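I Sold My Dining Table and I Miss It Already

My grandmother's dining table seated ten, weighed as much as a small car and lived in my apartment in Bullport for years, mostly holding mail. In February I sold it for $315 to a couple with a van and a baby on the way. I cried a bit, then I went shopping!

What I wanted was plain and white. I'd grown up with dark, carved furniture (dusting it was my Saturday chore, and I still have feelings about that), so a bare pale surface looked like freedom to me. Hosel had one I loved for $668, which was never going to happen. Skandeo had one for less than half of that, and I sat at it in the showroom for so long that a salesman brought me coffee. 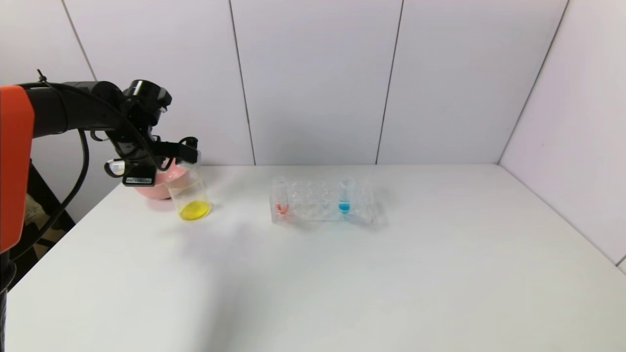 A plain white tabletop, with a black and orange robotic arm reaching over it.

The thing about white is that it shows everything. Tea rings, pencil, the blue off a cheap napkin. I wipe mine down every night now, me, a person who once kept a jigsaw out for 24 weeks. My sister thinks I've been replaced.

But I eat at it! The old table was so grand that I took my dinner to the couch. At this one I sit down with a bowl of noodles and the radio on, and friends squeeze in on the 2 stools I found at Dubey, the secondhand place by the bus depot. There's no room for a serving dish, so the pot stays on the stove and everybody gets up for seconds.

I did keep one leaf of Grandma's table. It's under my bed, wrapped in a blanket, and I have no plans for it at all.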